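The Pekonance Dry-Erase Marker Set, After a Winter of Meetings

77 shares 2 comments

I did not set out to have opinions about markers. I run a small translation office above a tile showroom in Jerkelthorpe, and for most of my working life a marker was a thing you picked up, found to be dead, and put back for the next person. There is a whole economy of dead markers out there. I suspect the same green one has been following me since my first job.

Then in December our old supplier folded, and Yutong Lu, who does our scheduling and has firm views on color, put in an order for the Pekonance set without asking me. It came to 40 dollars. I said some things about that in the kitchen. I have since taken back most of them, though I would like to keep one or two in reserve.

What you get is a flat gray case with a hinged lid, ten markers, an eraser and a bottle of cleaning spray. The case is the best thing in it. It closes with a proper click, the markers sit in it sideways (which is how they ought to be stored, according to the leaflet, and for once I read the leaflet), and it fits in a desk drawer with enough clearance that the drawer still shuts. I have owned filing cabinets with less thought in them.

The black is excellent. It goes on dark from the first stroke, it doesn't squeak, and it holds up to my handwriting, which leans hard to the right and presses down as though the board owes me money. The blue is nearly as good. The red is a fine red. If Pekonance sold these three in a pack for half the price I could stop writing now and go home.

But there are seven more, and this is where the set starts padding its resume. The orange and the red are close enough that our January job chart had to be read aloud by the person who drew it. The yellow is a rumor. You can get a faint result from it if you go over the same line several times and then stand where the window is behind you, and at that point you may as well mime. The two greens are both called Forest on the barrel. One of them is teal.

Yutong likes the purple. I'm putting that in for balance.

Now the tips. They are described on the case as "bullet chisel," a phrase that seemed to me to be a disagreement in the design department that got printed by accident. In use they are more bullet than chisel. You can coax a thin line out of them with the corner, and a thick line by giving up. After two months of near-daily use the black tip had softened a little and the others were still firm, which tells you something about the others.

Cap fit is good – almost too good. The first week there was a lot of grunting in the Monday-type meetings, the long ones where everyone has a coffee and a grievance. Idrisa Mfaume, our legal translator, got the blue cap off with his teeth in front of a client. The caps have loosened up since and the ink hasn't dried, so I'll call that a pass. I left the black uncapped overnight once, by mistake, and it wrote the next morning after some sulking.

The eraser is where my 40 dollars started to feel exposed. It's a block of felt glued to a block of plastic, and it does what felt does, meaning it moves the ink around until you lose interest. A paper towel beats it. My sleeve beats it. The cleaning spray, on the other hand, is very good, and took off a phone number that had been on our board since before I signed the lease. I felt a bit bad about that. I hope no one was waiting on a call.

I should say something about smell, as people ask. There is one. It's milder than the old Cokaswood markers we used to buy by the box, which could clear a room by the second agenda item and which I have come to miss for exactly that reason. These you notice for a minute and then don't.

I compared them, for fairness, with a pack of Mwakyusa markers from the stationery shelf at the grocery store, 80 cents apiece and sold loose from a cup. The Mwakyusa black is gray. The Mwakyusa red is better than the Pekonance red, and I have no explanation for it. They dried out in about three weeks, but at that price you can be careless with them, and carelessness is worth something in a shared office.

A word on boards, because half the complaints I've read about this set are really complaints about boards. On a smooth one with some life left in it, everything wipes clean. On the old melamine thing in our back hallway, every color left a ghost, and the teal that says Forest left a ghost that looked healthier than the original. And please have a tray. A board without a tray is a board with markers on the floor.

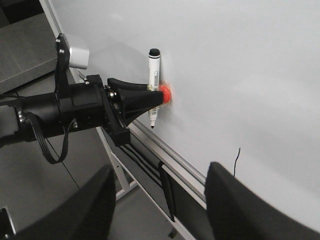 A big white surface with a metal tray along the bottom: the kind you want.

The set doesn't come with refills, and the website says refills are "planned." I wrote to ask when. The reply thanked me for my interest in planned refills. So the black will run out first, then the blue, and I will be left with a very handsome case of orange, yellow, teal and purple, and a meeting to run.

Would I buy it again? Yutong already has. The second set arrived last week and is in her drawer, which locks. I've been told I may use the yellow.

Score: 7 out of 10, or one point for each marker I can actually read from my chair, plus a few for the case and the spray.

Comments (2)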